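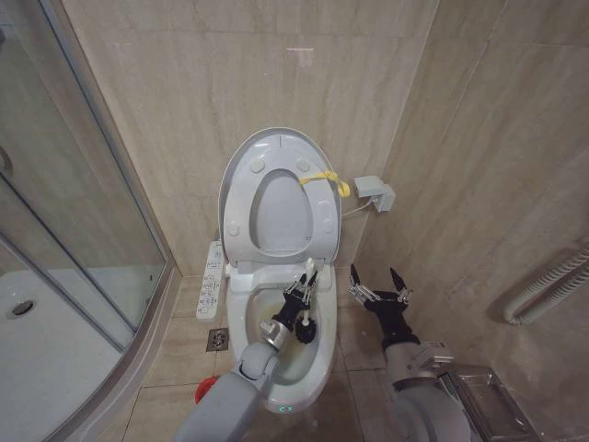
Mullari, Jan 25, 2026

Interim report, group 4: the toilet fault
Deepika Chettiar, Musyoka Lyimo, Gopinath Varma

Our project proposal used the word "hygiene" eleven times and the word "splash" not once. We would like to correct that.

The task is simple to state. The left hand holds the brush and scrubs the bowl, and the right hand stays open and clear of everything. The seat is held up with a yellow strap. For most of January this went well enough that Gopinath began drafting the results chapter.

Then the left arm stopped with the bristles under water and would not come out. The controller reported error 643, which the Zekon manual lists as "reserved". Musyoka pressed the stop button, which worked. The arm then held its position very faithfully, still gripping the brush, until we found the release procedure on the second page of an appendix.

We went through 3,023 lines of log. The wrist force limit had been set for the Prarngate test bench, where the brush met a flat plastic tray. A curved bowl pushes back sideways, and the controller read that as a collision. Mr Shetty had mentioned this in week 2. It is in our notes, underlined.

Changes made so far:
Force limit now set separately for each axis.
On a fault, the arm lifts 4 cm before locking.
Release procedure taped to the bathroom door.

Still open: the lift drips.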